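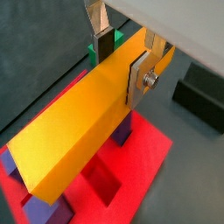

Flamgate makes interior paint for houses, schools and small offices. We mix it in one building, on a street where paint or varnish of one kind or another has been made since 1823. Most of our customers come to us with a room that looked fine on the color card and wrong on the wall. Light is usually the trouble. A plain yellow block is lemon on the side that catches the light and close to amber on the side that doesn't, and a wall behaves the same way, only larger. So we ask which way the windows face before we ask what color you want.

We sell 192 standard colors in 5 finishes. The flat finish, Eren, is the oldest and still the one we sell most of. Clilix is the washable one, used mainly in hallways and kitchens. Colors outside the card can be matched from a chip about the size of a stamp – fabric works too, but allow an extra day or two.
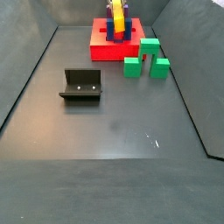
Written by Erhan Sönmez, owner
Last updated September 2021

I bought the business from the family I had worked for as a mixer. The recipes came with it, in a set of ledgers, and a good part of the first year went into finding out which of them could still be made with ingredients you can buy. Almost 500 could. We trimmed that down to the present card, and every February we drop a few colors and bring a few back.

The shop is at the front of the building and the mixing room is behind it. You are welcome to bring in a cushion, a tile or a piece of old trim. We will paint a sample board for you to take home, and we suggest moving it from wall to wall over a couple of days. Boards are free if you return them.

Plolura is our primer. It was made for old plaster – it also works on drywall, but on new drywall a cheaper primer will do and we will tell you so.

We do not paint rooms ourselves. We keep a list of local painters at the counter. They pay nothing to be on it, and we take them off if we hear the same complaint twice.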